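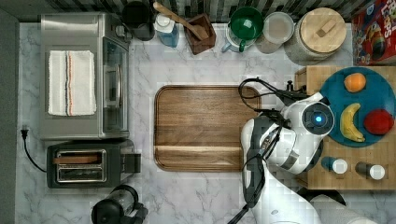 Fig. 1: The breakfast counter, cutting board in the middle.

Our project for the Tosavero module asked a simple question: where should everything live on a small breakfast counter? We tried 4 layouts over 2 weeks in August and loved every one of them!
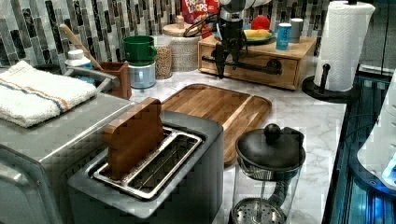 Reach was our main measure. Cups and plates kept stealing space from the board, so we got keen on height. Putting the plate and cups up on the wooden drawer unit leaves the counter below for making things -- a lovely little gain.

Next we looked at the walk from toaster to plate, which we had badly underrated.
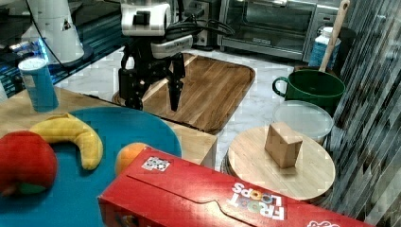 It came to 11 steps in our first layout and far fewer in the last. Keeping the board next to the toaster made the biggest difference.
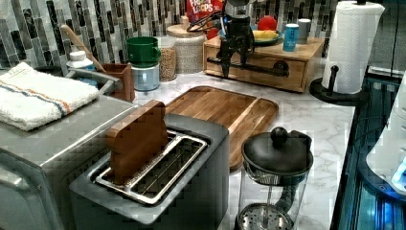 El Idrissi read our draft and asked whether a left-handed cook would want it all mirrored. We'd love to test that next.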